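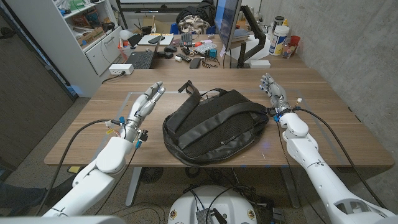
Zdeňka Kolář
Posted 30/05/2018
Don't machine wash it. I did that with a black Drurgate daypack and the coating on the inside came off in flakes for months. Sponge and dish soap, then hang it upside down.

tarnbrook
Thanks. To answer the question from page 1, mine is plain black, padded straps, mesh padding on the back panel. It's the mesh I'm worried about. Sweat salt gets into it and leaves white marks. I ride to work with it five days a week.

gumleaf56
Mesh side up on a table is how I do it too. Old nail brush, warm water, a bit of Flolura. Do the straps while you're there, both sides, and the top loop, which gets grubbier than you'd think. Take the laptop sleeve out first if yours comes out.

Zdeňka Kolář
I'd skip the nail brush. Stiff bristles pull the mesh and then it pills. A face washer is enough.

gumleaf56
Had the same bag since 2011 and no pilling. Depends on the mesh, I suppose.

dory_k
Disagree with both of you a bit. For salt you need to soak it. Bath or laundry trough, 20 minutes in lukewarm water, no soap at all, drain and repeat until the water stays clear. Wiping moves the salt around and it comes back when the pack dries.

tarnbrook
Does a soak hurt the foam in the straps? They're fairly thick.

dory_k
Mine were fine. They take ages to dry though. Allow two days, more in winter. Press the water out with a towel, don't wring them.

Pell
Two days is optimistic. I soaked a Skála pack in February, in a heatwave, and the back panel was still damp on the third morning. Smelled like a wet dog by the weekend. I'm with Zdeňka, sponge only.

dory_k
Was it hanging up or lying down?

Pell
Lying on the clothes rack. Straps down.

dory_k
That'd do it. Straps up, every zip open, moved outside if there's a breeze. Not in full sun if it's black, it goes that brownish colour on top.

gumleaf56
Agree on the sun. While the zips are open, run a dry toothbrush along the teeth. Grit in there is what kills sliders. I paid 66 dollars to have one replaced and the bag only cost a bit more than that new.

tarnbrook
OK, will try the plain soak on the weekend and go easy with the cloth on the mesh. Is there any point re-spraying it for rain afterwards?

Zdeňka Kolář
Yes, once it is fully dry. Spray the outer face and leave the mesh and the straps alone. A 400 mL can does mine three times over.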